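Peltel home sim pack: gallery and first impressions

Few shots and notes from my time with the Peltel sim pack, the one Graltent sell for trying out two-armed robots indoors before you let a real one near your furniture. Head view first, both grippers up, doorway ahead.

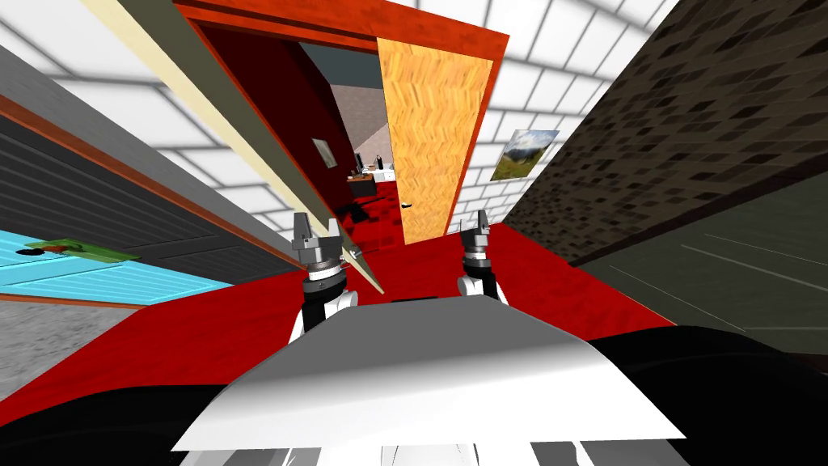
What you get

Rooms, doors, furniture, one two-armed robot ready to drive. The red carpet goes right through the doorway into the next room, desk and office chair included. Brick walls, pictures hung up. Somebody had fun with the decor.

Getting it going

Download took ages, install didn't. 35 minutes from unzipping to moving an arm, and a chunk of that was me looking for the licence key (it's in the second email, not the first). Manual is 728 pages. Read the first chapter and the bit on joints, skip the rest untill something breaks.

Driving it

Keyboard is fine for the base, horrible for the arms. Get a proper controller. I used the Iturra pad, paired first go. Head view takes getting used to, I kept swapping to the overhead one for tight turns.

Doors

Main reason I bought it. Handles are small and you need to line up slowly. 2 crashes to desktop on the March build, none since the update. Would like a softer grip setting, Clastine has one and it's cheaper.

Support

Ulises Ocampo on the Graltent helpdesk sorted my key out the same afternoon. Good bloke, quick replys.

Worth it?

For door work, yes. For picking small stuff off tables I'd try the demo first. More shots when I've done the kitchen.

Posted 12 May 2018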